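The Big Sofa Clear-Up

Hello again! After last month's kitchen drawers (thank you for all the lovely messages) I've moved on to the front room, and mostly to the sofa, where everything in our house seems to end up. I gave myself 16 minutes a go, with the kettle on in between, and I started on 10th January feeling very keen indeed.

The sofa is our big grey one, bought in the July sales. I'd wanted a green velvet one from Testa, but it was 1147 pounds and I'm not made of money! The grey has a nice woven finish and doesn't show every crumb, so I've come round to it.

Cushions and throws
My sister Cinzia Fiore sent the yellow throw, and it lives over the arm now. I fold it in thirds and then roll it (it stays put much better that way).

The clothes pile
Every evening something gets taken off and slung on the back of the seat, and by the weekend you can't sit down.
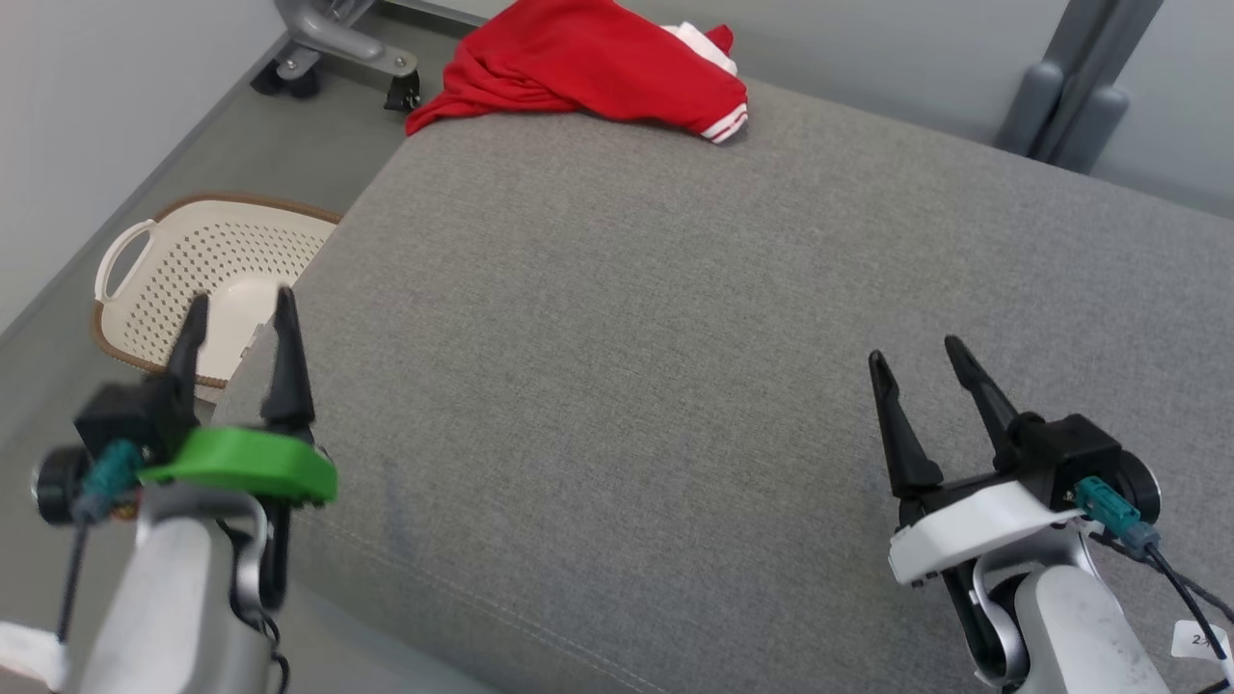
Red things are the worst for it in our family, I find them everywhere – school tops, football shirts, my own dressing gown! I've put 2 hooks up behind the door and a basket from Wullon next to them, and whatever is still on the sofa at bedtime goes straight in the basket. Almost 97 per cent success so far, by my own very generous reckoning.

Next up is the cupboard under the stairs, so wish me luck. I'm hoping to find the good torch in there.

Recent galleries
Kitchen drawers, before and after
Sorting the button tin
A Canix shelf for the hallway
Painting the Voritz bookcase

Contact me | © Front Room Diaries | Back to top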